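Wrist view and fixed view disagree about where the basket is
Posted in Perception by Multedside

We're running two arms over a concrete floor, and the planner wants to put a sponge brush into a wastebasket. The basket pose from the wrist view lands 9 cm off the one from the fixed view. Same basket! Where do I start?

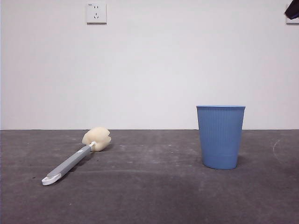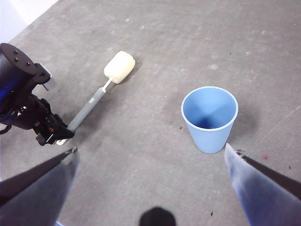
Brush and blue wastebasket from the fixed view, then from the wrist.

Grimshaw
Love this problem! Check timestamps first. Ours lagged by 12 frames, and every pose looked like bad calibration. Then fit the rim only in the wrist view, where you get the whole opening. From low down it's a thin edge, so fit the sides there instead.

Darkano
redo hand-eye calibration, fixed it for me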